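Kitchen Automation at Roltbridge: Progress Report to the Subramaniam Fund

Prepared by Kyung-hwa Bang, project lead, Floltness Catering

Period covered: September to December

The grant pays for one robot arm at our Roltbridge staff kitchen and for the time of the people who work beside it. The aim is for the arm to take over plate reheating on the late shift. Practice is done on a separate bench with a microwave.

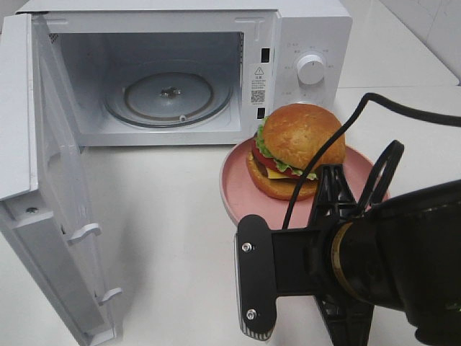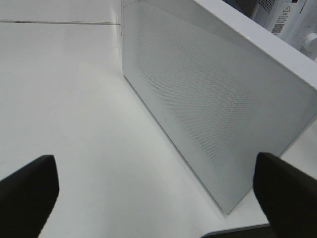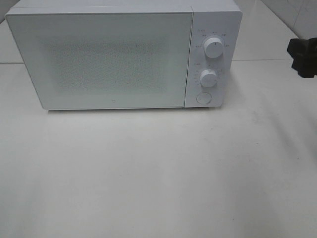 Work completed

We planned 300 practice runs for the period and completed 320. A run covers opening the door, putting a plate in, closing the door and setting the dial. Drernora supplied the control software and updated it twice. The second update slowed the arm near the door, which staff had asked for.

Of the 320 runs, 58 had to be stopped by a person. Most of these stops came at the point where the plate goes over the front lip of the oven. Setting the dial caused fewer problems than we expected. No one was hurt and no equipment was damaged.

What has changed for staff

The late shift used to have two people on reheating from 6 pm. During the trial weeks one of them moved to the serving counter and the other stayed with the practice bench. Nobody's hours were cut, and we have agreed in writing that none will be while the grant runs.

So far 39 staff have had the basic training, which takes a morning and covers the stop button, clearing a dropped plate and filling in the log. Feedback was mixed. Several people were glad to do less reaching and carrying. Others said that watching the arm is duller than doing the job, and that they missed having a second person to talk to. We now swap the watching role every hour, and this has helped.

The log sheet was too long and was often left half filled in. It has been cut to one page.

Spending

Spending is within budget. Training cost more than planned because we paid cover for the morning sessions. The difference was met from the travel line, which we have hardly used.

Next period

We will keep working on plate placement and will not move the arm into the main kitchen until the number of stops comes down. Night staff, who have not been trained yet, will be offered places first. We would like to discuss moving the remaining travel money into training, and will send a revised budget with the next claim.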